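Moved my desk out of the bedroom in March and I'm still sorting out what lives on it. Posting this as a thread so I stop answering the same question one at a time.

1/ The old setup was a drawer unit and a shelf. I owned 21 cups, mugs and tumblers, most of them from work events. I drank out of 2 of them.

2/ First step was getting every cup in the place onto the kitchen counter at the same time. Cupboard, car, gym bag, bathroom. The car had 3.

3/ Anything with a cracked lid went. Anything with a lid I couldn't find went in a box by the door for a week. No lids showed up, so the box went too.

4/ Kept the metal ones. They don't chip, and I can knock one off the desk without sweeping afterward. Plastic holds on to coffee smell and I'm done scrubbing it with baking soda.

5/ Someone asked about the Prorkent organizer, the one with the slots. I had it for a while. The slots are too narrow for anything except pens, and dust collects in the corners. Gave it to my sister for her sewing stuff.

6/ Then I tried a fabric bin from Flillora. Fine on a shelf. On a desk it sags as soon as you put a charger in it, and it looked dirty by the second month.

7/ Wire is better. You can see what's in it, crumbs are easy to shake out, and it doesn't move when you pull a cord from it. Mine came from the clearance rack at Kurup, no box, one small scratch.

8/ Where things go on a desk matters more to me than what they are. I want the whole front edge clear for my arms, and anything I reach for less than once an hour goes farther back. 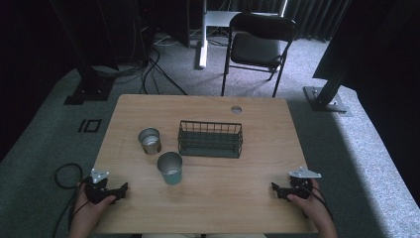 9/ Two cups is the limit I set for the desk. One is for water and one is for pens, and if a third turns up it goes back to the kitchen that night. I mix up cups that match, so it helps that one has a teal-green bottom half and the other is more of a copper color. The green wire basket goes to the right of them.

10/ What goes in the basket: charger, notebook, tape, hand lotion. Mail does not go in the basket. Mail went in the last one and I found a water bill under it.

11/ For cleaning, I take everything off, wipe with a damp cloth, then a dry one. Wood this light shows rings fast. I do it when I shut the laptop for the night.

12/ Next is the cord drawer. I'll start a new thread for that one.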